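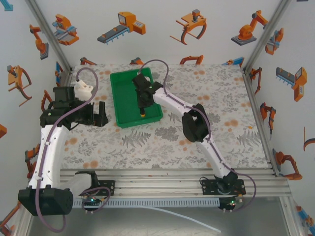 Tamsin Kereama asked at the last review whether the small schools in the Vasville cluster could keep up with the new attendance returns, given that most have one person in the office. The answer for this period is that they mostly can, but the returns take longer than we allowed for in the grant plan.

Of the 86 schools in the programme, 68 sent complete returns by the November deadline. Another 3 sent theirs in on the old form and we have moved the figures across by hand. The rest are late. We have written to each head teacher and offered a phone call.

Training in Trernstead finished on schedule. Almost 40 office staff attended, and the notes have been revised after their comments on codes for part-time timetables. The section on pupils who change school mid-term still needs work.

The Tulevar records system went live in September. Transfers between schools now carry the attendance history with them, though dual-registered pupils are still being entered twice. The supplier has the details and has promised a fix next term.

Spending is slightly under budget. We ask to carry the unspent travel money into the spring, to pay for visits to the Wei valley schools. A revised budget sheet is attached.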